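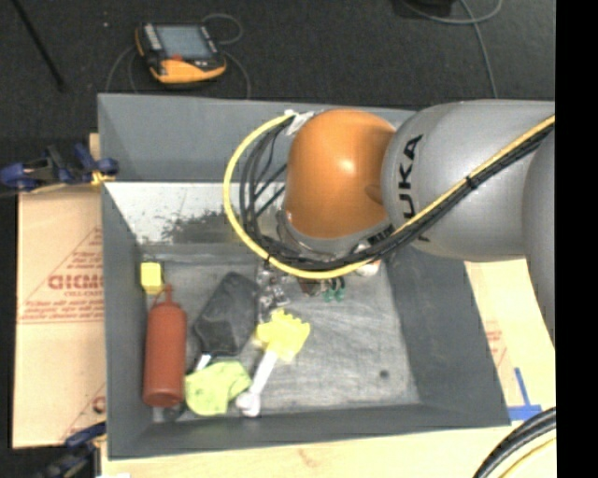

3. Collecting the demonstrations

3.1 The two ways of showing

We began this work with a fairly firm belief that guiding the arm by hand would be the better way to teach it, and a good part of this section is the story of how we came to hold that belief a little more loosely. In hand guiding, the demonstrator takes hold of the arm near the wrist, switches it into its compliant mode and walks it through the grasp, much as you might take a child's hand to show them how to hold a pencil. In remote control, the demonstrator sits at a desk on the far side of the room, watches the bin on a monitor and moves the arm with a six-axis input device. Both routes end in the same sort of record, which we call a trace: joint positions, the wrist pose, the open or closed state of the gripper, and the colour video, all stamped with a common clock.

Traces were recorded and replayed with Nekix, our own logging package, which grew out of an earlier tool named Bayram that some readers may remember from our workshop paper. Bayram stored the video and the joint data in separate files and left the user to line them up afterwards. We spent more evenings than we would care to admit doing just that, and Nekix writes a single file.

3.2 Workspace and objects

All of the demonstrations were recorded at the Guswood laboratory, using a KUKA arm working over a large grey bin with tall sloping walls. The bin is held with clamps at its rim so that it doesn't creep when the gripper brushes against a wall, something that happens a good deal more often with new demonstrators than with practised ones. The cables follow the outside of the arm and make a generous loop around the wrist. We mention the loop because it matters to anyone guiding by hand: it takes up the very spot where most people would naturally like to put their left palm, and we had to teach every demonstrator to hold the arm a little higher than felt comfortable.

We wanted clutter of the ordinary household kind, with hard and soft things lying against one another and no tidy spacing between them. Figure 2 gives a fair idea of it. A brick-red squeeze bottle lies near the left wall with a small yellow block beyond its nozzle, and beside the bottle are a soft charcoal item and a crumpled lime-green cloth, with a brush-like tool next to the cloth. Shiny, partly transparent material lies against the charcoal item, and material of that sort gave our depth sensing no end of trouble throughout the study. The objects have gathered to the left and under the wrist, leaving much of the right side of the floor free.

Figure 2. The bin and arm during work on the cluttered object set. The control pendant rests on the floor beyond the bin.

Objects were put in by tipping them from a tub, and we made no attempt to arrange them afterwards except when something landed outside the bin altogether. Demonstrators were asked to take whichever object they would reach for first at home. This instruction was Selim Aydoğan's suggestion, and it served us much better than our original written protocol, which ran to 4 pages and tried to rank objects by how exposed they were. People read the protocol dutifully and then ignored it, and on watching the recordings we found that their own choices were usually the sensible ones.

3.3 What a demonstration contains

Each demonstration covers a single pick. It starts with the arm at its home pose above the bin and ends either when the object has been released into the receiving tray or when the demonstrator calls the attempt off. We kept the abandoned attempts. They are labelled as such, and in Section 5 we use them as negative examples for the grasp scorer, where they turned out to be worth a surprising amount.

In all we recorded 3894 demonstrations, of which 573 were abandoned by the demonstrator before release. Sessions were kept short, with a proper break for a cup of tea in between, as guiding an arm of this size by hand is tiring work for the shoulders and a tired demonstrator begins to drag the wrist sideways in a way the learner picks up with great enthusiasm. We'd urge anybody repeating this study to be strict on the point. Our earliest sessions, before we settled on the schedule, had to be thrown out for exactly this fault, and they are not included in the totals above.

3.4 How the two methods differed

Hand-guided traces were smoother on the approach. Demonstrators tended to bring the gripper down along one wall of the bin and then across, in a curved path that none of our planners would have proposed, and they were particularly good at slipping the fingertips between a soft item and the floor. They could feel the contact, and it shows in the recordings as a gentle pause just before closing.

The remote traces looked clumsier at first sight. There are stops and small corrections all the way down, and some demonstrators formed the habit of hovering above the object while they made up their minds. What we hadn't anticipated was how useful the corrections would be. A learner trained only on the graceful hand-guided paths had very little notion of what to do once it had drifted off one of them, whereas the remote demonstrators were drifting and recovering all the time, and so their traces covered a far wider neighbourhood of each grasp. This is a familiar enough idea in the imitation learning literature, but we had rather expected to have to add the noise ourselves.

There is also the matter of the demonstrator's own body. With hand guiding, an arm and a shoulder are very often in the colour video, and the vision model will happily learn that a sleeve means a grasp is coming. We tried masking the person out using the segmentation step from the Flelska pipeline, which did well on bare forearms and poorly on dark clothing against the dark floor. In the end we replayed the hand-guided traces on the robot with the bin reset by hand to match, and took the video from the replay. Matching a crumpled cloth to its earlier shape is a fiddly business, and the replayed scenes should be regarded as near neighbours of the originals. Where a replay missed its object we discarded the video and kept only the joint data.

For the training runs described in Section 4 we drew on both sets, with the remote traces weighted more heavily near the point of contact and the hand-guided ones on the approach. The weighting was chosen by a coarse search on a held-out group of objects, and we make no claim that it would carry over to a smaller bin or a lighter arm.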